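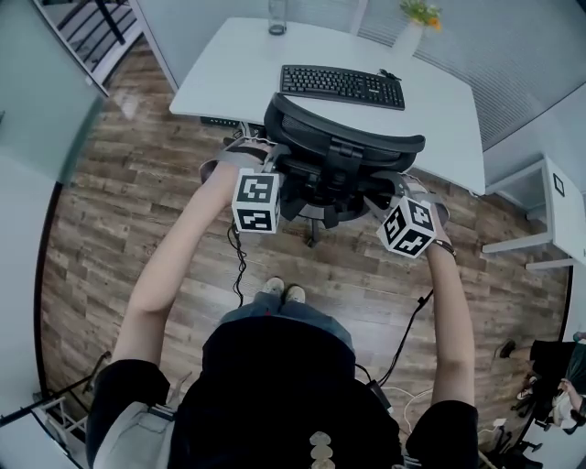
According to Njoroge Kimaro, a camera you wear on your head will teach you more about your own bad habits than any instructor, and after a long July afternoon of pushing furniture with marker cubes on our wrists I am ready to agree. The first thing I learned is that I grab a chair with my whole body. The second is that my right hand does nearly all of the work and my left hand just goes along for the ride.

Neither of those facts would matter much if the aim were only to move a chair. But at Skundero we are trying to pick a way of controlling two robot arms, and we want that choice to rest on something better than who liked which joystick. So the plan was simple enough: take a set of ordinary office jobs, do them by hand with tracked wrists, then do them again through each of the controllers on the shortlist and see what gets lost.

The wrist cubes are the part I fell for. Each face carries its own black-and-white pattern, so when one face turns away from the camera another usually swings into view, and the software can work out where the wrist is and which way it points. You strap them on, run the cables out of the way, and go. No buttons, no handles, nothing to hold. You reach for the back of an office chair the way you always have, and the numbers come pouring in!

We had 2 serious rivals to compare them against. The Votura is a pair of handheld controllers with a trigger under each index finger, light and very quick, and anyone who has played a video game is comfortable with it inside a few minutes. The Umar is a different animal – a small desktop arm you push around while the big arm copies you, with enough resistance in the joints that you can feel when the big arm is straining. I had expected to love the Umar and put up with the Votura. My notes say the reverse for most of the morning.

Here is why. For picking up small things, a mug or a roll of tape, the Votura was a joy. You squeeze, the gripper closes, you let go, it opens. The Umar asked for more patience, and my shoulder started to complain well before lunch. Then we got to the chair, and the order flipped completely. A chair on casters wants to turn. Push a little harder on one side and it swings, and with the Votura I had no sense of that until the chair was already headed for the desk. With the Umar I could feel one arm loading up and ease off.

The cubes sit somewhere else again. They can't push back on you, but they don't need to when the real chair is doing it. What you get is a clean record of how a person handles the job, small corrections and all. We logged 239 runs that way, of which 23 had to be thrown out. Nearly all of the bad ones came from the same mistake, a forearm crossing over and hiding the opposite cube from the head camera. Once we started reaching a little wider, the dropouts thinned out. A second camera off to one side would help too, and I'd like to try that next.

The cables are my main gripe. They tug. They find your elbow, they find the chair arm, and by mid-afternoon I was moving like someone carrying a full bowl of soup. A battery version would be heavier on the wrist, and Kimaro thinks the extra weight would change how people move more than the cables do. I'm not convinced, and we have a friendly bet on it.

As for grippers, the ones on the big arms are plain parallel jaws with rubber pads from Ndung'u, and I have grown very fond of them. They won't wrap around a chair back the way fingers do. What they will do is press from both sides and stay put, and for this kind of pushing that was plenty. We swapped in a softer set of pads for an hour. They held better on smooth plastic and worse on mesh, where the surface gave way under them and the whole grip crept upward as the arms moved.

The shortlist still has three names on it. My own vote today is to record people with the cubes, then check the results with the Umar on anything heavy or wheeled, and keep the Votura charged for the quick stuff. There are 700 more runs on the schedule before we decide, half of them with doors and drawers, where both wrists do odd things at once. I have asked to be first in line for the drawers. I've also started using my left hand more, at home, on the grocery cart, wherever I remember to.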